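Ticket: Batch recipes, dilution and syrup volumes
Product: Selus (bar edition), syncing to Plistemby stock list
Opened by: Damilola Ojo
Opened: 21 Apr 2024
Status: Resolved, one item outstanding

Summary
Scaling a stirred drink from single serve to batch gives the wrong dilution figure. The spirit volumes are correct. The water line is too high, and the batch comes out thin.

Reported by customer
We pre-batch a rye and apple brandy drink for service and keep it in the freezer. The single recipe is 30 ml rye, 30 ml apple brandy, 5 ml maple syrup and two dashes of bitters. I scaled it in Selus with dilution set to "stirred". The water line was well over what we add by hand. I made it as printed and had to throw it out. Cutting the dilution setting by hand gives a sensible number, but it goes back to the old value when the recipe is reopened.
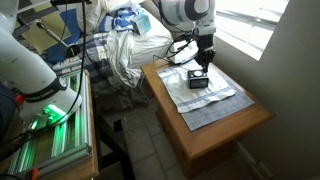 Hsin-yi Ho

Reproduced on the current build. Steps were as follows.

Create a recipe with one syrup and at least one spirit. Set the syrup unit to ml. Set dilution to "stirred". Save, then scale to any batch size. The water line is calculated on the total volume including the syrup, and then the water allowance belonging to the syrup is added again.

The second addition happens only where the syrup has been entered as a house-made ingredient with its own recipe card. In that case Selus reads the water in the syrup card as dilution. With a bought syrup from the Plistemby list the figure is correct. I tested with the Bondale maple entry and could not get the fault.

Damilola, please confirm whether your maple syrup is a house-made card.

Damilola Ojo

Yes. We thin it with hot water so that it pours in the cold, so it has its own card. Four parts syrup to one part water.

Hsin-yi Ho

That matches. Workaround until the fix is out: open the syrup card, go to Advanced, and untick "Count water towards parent recipe". Save the card, then reopen the drink and scale again. Do not change the dilution setting on the drink itself. It is overwritten on each load, which I have logged separately.
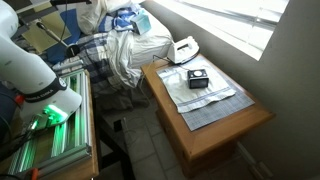
The workaround holds for stirred drinks but check anything shaken with citrus before you print cards for the bar. Shaken recipes use a different table, and a batch with lemon juice should have the juice left out of the scaled total and added on the night. The card colour can mislead here: in the default theme a recipe marked ready to print gets a green outline, much the same green as the light ring on the robot arm in the photo, and it appears as soon as the card is saved, whether or not the water line has been recalculated. Look for the time stamp under the volume column. If it is older than your last edit, press Recalculate.

Damilola Ojo

Done for the maple card and the ginger card. The water line now agrees with our handwritten sheet. I made a 200 ml test bottle and it tastes right from the freezer. Bitters still scale in a straight line, and we normally hold back a few dashes in a large batch. Is there a setting for that?

Hsin-yi Ho

Not at present. Enter the bitters as "to taste" and they are left out of scaling. I have passed the request to Cheuk-hei Lu with the rest of the batch items. The dilution fault is closed, and the overwritten setting stays open under its own ticket.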